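We use cookies to give you a better browsing experience. Accept | Manage settings

White table keeps collecting junk, how do I sort it??

Ok so this is my catch-all table. Water bottle on its side, wavy clear bowl with a red thing in it, black mesh pen holder, yellow bin with the sloped front. Want to use it as a desk again.
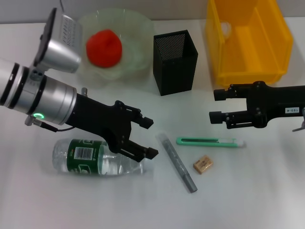 What I need to know

Do I buy more bins or get rid of the ones I have? I clear it off and by the next night stuff is back. Have about 131 dollars to spend but would rather spend zero. Also the top scratches easy so nothing rough on the bottom pls.
posted by Ivana Acuña, 1/21/18

Replies

Stoltmont

Don't buy anything yet. You already have a bowl, a bin and a pen cup, thats plenty for one table. Give each one a job:

- mesh cup: pens, scissors, ruler. Nothing else. Coins end up in the bottom and you never get them out
- yellow bin: mail and chargers. Open front toward your chair so you can reach in without lifting it
- bowl: take it off the table. Wide bowls eat up space and people drop keys in them. Put it by the door or back in the kitchen

Bottle, drink it or dump it, then recycle. Check if your town wants the cap on, mine does.

Then 5 minutes before bed, everything goes back in its spot. Did this starting last February and mostly stuck with it. For the scratching, stick-on felt dots under the mesh cup, the metal kind can leave marks if you slide it. Wipe the table first or they fall off.

Drimmont

disagree on the bowl, I keep mine for fruit and it looks nice. But yes move the bin. Mine went on a shelf over the desk and I got like half the table back. Two screws and a level, took no time at all. Find the studs tho

Pludovitz

get a smaller table lol. less room for junk

Contact us | Copyright 2018 | Back to top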